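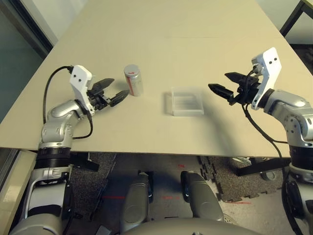

4.3 Recording a two-arm demonstration

1. Put the can and the plastic box on the table, where both arms can reach them.
2. Open both grippers fully and wait until the Wikex panel shows READY.
3. Hold the two hand controllers in the same pose as the arms, then press Link.
4. Press Record. Move slowly and keep the other arm still while one arm is grasping.
5. Return both arms to the start pose and press Save.

Note: One recording can have at most 700 steps. If you pass this limit, the file is closed by itself and you must repeat the demonstration.

Caution: Check that the gripper cables have enough slack before you turn a wrist. If a cable becomes tight, release Link at once.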